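Budget for a second arm, or spend it on everything around the first one?

jerine_bench
Posted 13 June 2022
Hi all, long time reader. We have one arm on a drinks and garnish station (ice, lemons, strawberries, the usual) and I've been told I can ask for money in September. My plan was a second arm, same model, and call it a day. But I priced it out over the weekend and the arm is only part of it, and now I'm not sure. Has anyone gone from one to 2 and been glad they did?

dranden57
Glad, yes, but we underestimated everything that wasn't the arm. Table, clamps, cables, a second controller, spare fingers for the gripper. Put a third of the arm price on top and you'll still be short.

palletmoth
A third seems high to me?? We added one last year and the extras came to way less than that. Depends a lot on whether you already have a table that doesn't wobble.

dranden57
You had the table. Most people don't. Also you bought your fingers used, you told us so in the other thread :)

jerine_bench
Table is fine. It's the same bench we've had from the start, covered in brown paper and taped off in a grid so we can put stuff back more or less where it was. The paper gets replaced all the time and I never had a line for it in the budget. Same with ice! I went through receipts and we'd spent 57 dollars on bagged ice in one month. Not a fortune, but it came out of petty cash and people grumbled.

softjaw
Put ice in the budget. Put lemons in the budget. I'm serious, call it consumables and give it a real number. When I asked for money the first time I left all that out and then had to go back and beg for fruit.

anar_anar
Going to disagree with the whole thread and say don't buy the second arm. Get a better gripper. Two fingers is fine for a cup and it's okay for a lemon, but strawberries are where you lose your afternoon. A second arm with the same gripper gives you the same problem twice.

palletmoth
Disagree with the disagreement. If the first arm is down for a week you have zero arms. That alone paid for ours.

anar_anar
How often is it down for a week though? Ours has been down for some 4 days total since we got it. I'd take a service contract over a whole spare arm.

jerine_bench
Ours was down longer than that, but mostly waiting on a cable, so a spare cable would've done it (adding that to the list now). I did get quotes from Jardine for the arm and for a soft gripper. The gripper is a lot cheaper, obviously, and they'll lend one out for two weeks first. Anyone tried their loaner?

softjaw
Yes, take it. Only thing is the adapter plate isn't included in the loan, so ask before it ships or it'll sit in the box like ours did.

dranden57
Okay, I'll give anar the gripper. Do the loan first, then ask for the arm with numbers in hand. But measure your reach before you sign anything! Our two arms share a bench and there's a strip in the middle neither one can use when the other is working.

jerine_bench
That's a really good point and I hadn't thought about it at all. We're pretty packed in already. The cutting board takes up one corner, then there's the plate of ice, the tray and the cup, and the arm shares the right side with the board, the ice and the lemons. If a second one goes in on the left I'd probably have to move the strawberries and half of what's on that side. So, new list: loaner gripper with the adapter plate, spare cable, a consumables line, and I'll tape out the footprint of a second arm before I ask for one. Will post the final numbers when I have them, and if anyone has a bench layout for two arms I'd love to see it.
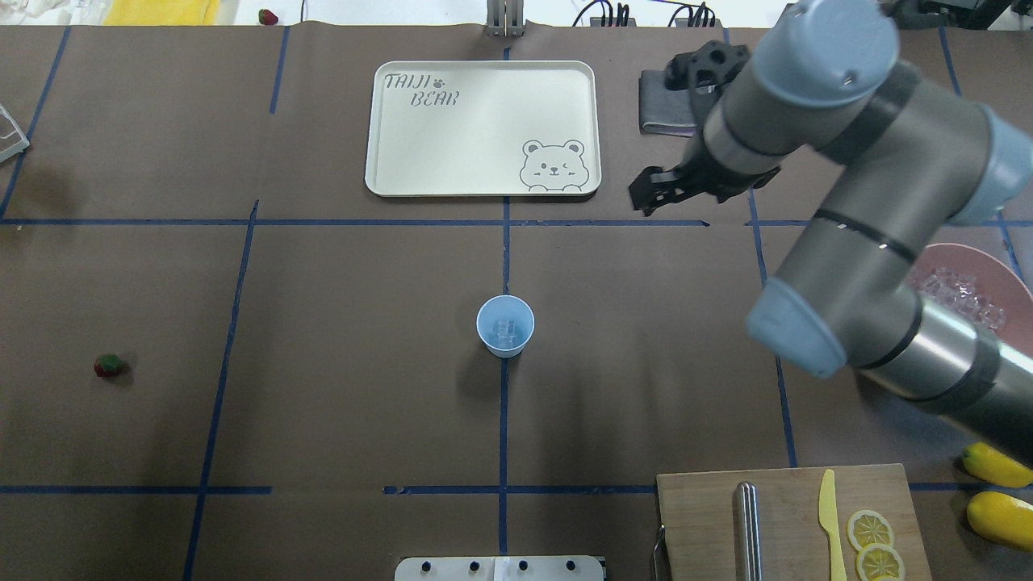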